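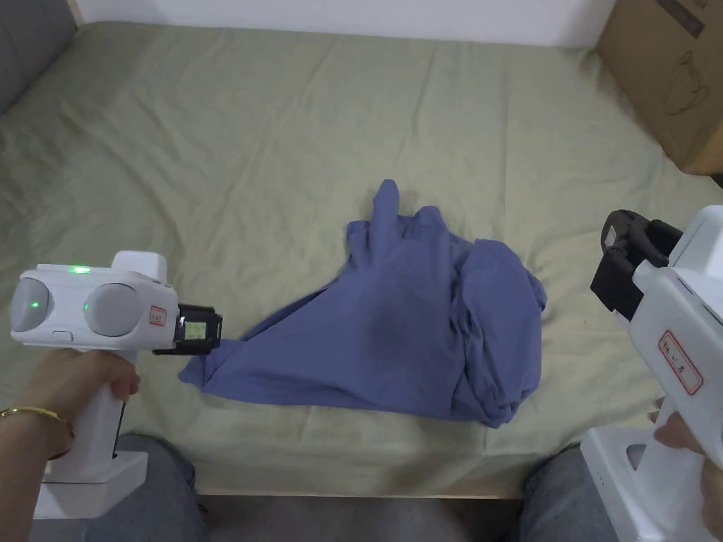 Blue-violet garment, likely a shirt, on the bed, green sheet

Band merch: how many shirts for a first short tour?

Posted June 1, 2025

We're a four piece (Trotier, sort of slow surfy reggae stuff). First run of shows coming up in December, 6 dates, mostly small rooms opening for Destano. Never sold merch before except stickers. Printer wants a minimum of 58 shirts per design, which seems like a lot?? Also do we bring vinyl or just download cards. Budget is tight, van eats most of it. Any help appreciated

3 answers

Answer 1
58 is fine. One design, one shirt color, do not do two. Go heavy on M and L, a few XL and 2XL, hardly any small. We did 7 shows last winter opening for Ruchti and ran out of large by the third night, came home with a box of smalls I still have. Skip vinyl for now imo. Long wait at the plant and it's heavy. Make sure you can take cards, and bring change anyway. Ask each venue if they take a cut of merch BEFORE you get there, some do and its a nasty surprise at load out.

Answer 2
depends on the rooms. what size are they

Answer 3
Disagree a bit on vinyl. Older reggae crowd buys records, even a 7 inch. But if you're paying out of pocket then no, we sank 2,000 into ours and it took forever to get back. Shirts first. Roll them by size with tape round each one, sizes written on the tape, so your not digging thru a bin in the dark. Put the price on a big sign. Tralex had theirs taped to a guitar case with a clip light on it, worked great. And somebody stands at the table right after your set, not after the headliner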